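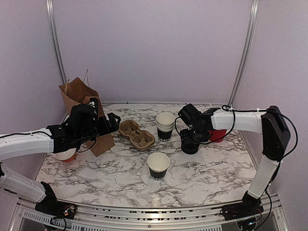

Two arms, one cup carrier, and a takeout order in progress

Posted 16/05/2026

My dishwasher died in October and I have been thinking about robots ever since. I know how that sounds. But when you spend a whole winter washing every plate by hand you start asking what the deal is with all those videos, you know the ones, where a shiny humanoid folds a towel to piano music. Is it real? Can I have one? Can it come over on Thursday and do the roasting pan?

So when my friend Darius Vasiliauskas, who has worked at Jindard for a while now, said I could come and spend an afternoon watching their arms do some counter work, I canceled a haircut and went.

I was picturing something the size of a car. These are tabletop arms, white with black joints, a pair of them bolted to a metal rail at the front of a little white-walled booth. The table has that fake-fancy marble look (I have almost the same pattern in my bathroom, sadly). And the chore was one I know pretty well, having spent two years of my twenties doing it at a place called Poridora: takeout coffee. Cups, lids, a carrier, a paper bag. Get the order together so a person can walk out the door with it.

That's the whole job. A new hire gets shown it once, usually by someone who is also talking on the phone.

So, can they do it?

Kind of! I'm going to give you the long version of kind of.

The first thing that struck me was how slow it is. I had my phone timer going for a while until I felt rude about it. One full attempt I watched ran to 39 minutes, and that included a couple of resets where someone reached in and put things back where they started. At Poridora on a Saturday morning, the line would have been out past the mailbox and somebody would have been crying (me).

The second thing that struck me is that the slowness bugged me a lot less after the first ten minutes or so. If a machine takes all night to do my dishes while I'm asleep, what do I care? My old dishwasher took three hours and sounded like a cement truck, and I loved it like a pet. Slow is fine at home. Slow is a disaster at a coffee counter. I think people mash those two together a lot when they argue about whether robots "work" yet, and you really do have to say which room you're talking about.

What matters for me is whether I can walk away. Could I leave the house with this thing running? And there the answer was a very firm no, and Darius said so before I'd even asked.

The trouble with soft stuff

I would have bet money that the cups would be the hard part. They're light, they tip over, they stick together in the stack. You need to pull just one off and they love to come in twos. (Every barista reading this is nodding.) And yes, there was some fumbling. But the cups at least stay cup-shaped for the most part, and a gripper can come down on a rim and have a fair idea of what it's going to find there.

It was the carriers that made me wince. You know the molded pulp ones, four holes, same stuff as an egg carton. They're flimsy in one direction and weirdly stiff in the other, and when you squeeze one it gives a bit, and then a bit more, and then all at once it isn't a carrier anymore. A person feels that coming. You ease off before you've even had the thought. The arm doesn't feel it the way you do, or it does have some reading on how hard it's pushing but hasn't worked out what that means for pulp as opposed to, say, a mug.
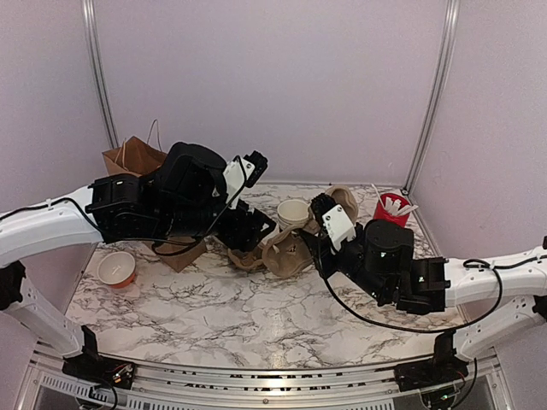 And having two arms doesn't automatically make it easier, which surprised me! I'd figured two hands, great, one holds and one does. But then they have to agree with each other. If one is holding on and the other one pulls, you'd better hope the thing in between is tougher than wet bread. I watched a lot of careful little near-meetings in the middle of the table, both grippers hanging there, and I caught myself leaning forward like I was watching a toddler carry juice across a carpet.

Darius had a nice way of putting it. He said that picking things up is mostly handled, and that what's left is everything you do once you've got hold of the thing. Which I thought about all the way home, and then while doing the dishes, obviously. Picking up a plate is nothing. It's the turning it over, checking the back, feeling that greasy patch with your thumb, going back for it. I do all that while listening to a podcast. I couldn't write you the instructions if you paid me.

Same with bags, by the way. A brown paper bag with the twisted handles is such a normal object. You shake it open, you stick a hand in to square up the bottom, done. Try describing that to someone who has two fingers per hand and has never met a bag.

Jennylyn disagrees with me

I told all this to Jennylyn Enriquez, who was my shift lead back at Poridora and now runs the back end of a bakery over in Manalo. I was sure she'd laugh it off. She did not. She wanted to know what it cost, whether it could be wiped down, and if it would show up at five in the morning.

Her point was that I was grading it against a good worker on a good day. She grades it against an empty spot on the schedule. She's been one person short on the early shift for most of this year, and what that person would do is fold boxes. Just boxes. If an arm folded boxes badly and slowly from midnight on and she threw out one in seven, she'd still come in to a pile of folded boxes. I didn't have much of an answer to that.

I did say that somebody would have to watch it. She said somebody has to watch the teenagers too.

Where I do think she's being too cheerful is the mess. When a new hire ruins a carrier, they toss it and grab another one, and they maybe say a bad word. They notice. With the arms, I saw moments where something had clearly gone sideways and the thing just kept politely going as though the world was still how it had been a minute ago. To be fair, at other times it did stop and have another try, and those were my favorite bits of the whole afternoon. There's something very relatable about a machine going back in for a second attempt at a paper product.

Still, a machine that makes a small mess and then builds carefully on top of it is not something I want loose in a kitchen with a gas stove.

What I already have at home

For comparison, the smartest appliance I own is a Birnen floor sweeper, the cheap one, bought secondhand. It has one job and it's pretty good at it, provided I do 4 things first: pick up the socks, lift the chair with the low rung, shut the bathroom door, and roll up the fringe on the rug. So it sweeps and I do the thinking. I've had it long enough that I don't notice I'm working for it.

I suspect the first arm that's any use in a house is going to be like that. You'll clear the counter for it. You'll buy the plates it likes. There will be a special rack, and you'll get annoyed at your mother-in-law for putting a colander in the special rack. People rearranged whole kitchens for the dishwasher, after all, and we don't think of that as cheating.

The booth at Jindard has a bit of that already. White walls, nice even light, same table every time. My kitchen has a window that blinds you at four in the afternoon and a cat. I asked Darius what would happen if you put the cat in there and he said he'd rather not find out.

The lid question

I have to talk about lids, sorry. I have strong feelings about lids. A coffee lid is the meanest little object in food service. They nest together so tight that you end up scraping at the edge with a fingernail, they're slippery, they're nearly flat, and then when you do get one off the stack it has to go on level all the way around or it pops up on the far side and somebody gets a lap full of latte. You press, you run your thumb around the rim, you listen for the click. The click is everything.

A gripper has no fingernail. It's got chunky black fingers and it has to come at this thin, shiny, black thing from above and get a hold of it without bending it. I watched that more closely than anything else all day. I may have held my breath. The way they line up beside the sip hole and the rim, it's almost dainty, and for a second you forget that the rest of the arm is there at all.

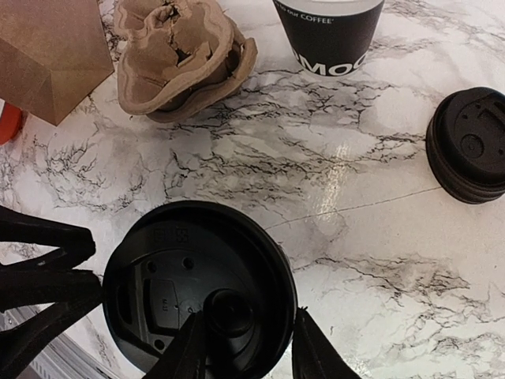
Would I buy one?

No. Not this year, and I don't think next year either, and I say that as someone with dishpan hands and a grudge.

But I went in half expecting a trick, and what I saw was more like watching a person learn to do something with oven mitts on. I can see which bits are hard now. I came home and made myself a coffee and paid attention to my own hands for once, and there is so much going on! I turned the cup by the handle with one finger while reaching for the milk with the other hand. Who taught me that?

Jennylyn has asked me to ask Darius about the boxes. I've passed it on. He wants to know what size they are and if they have the little tuck-in flap, and she says yes, they have the flap, and he's gone a bit quiet.

Meanwhile the repair guy is finally coming about the dishwasher. He thinks it's the pump. If any of you have had a pump replaced on an older machine, please tell me in the comments what you paid, and whether it was worth doing or I should just get a new one.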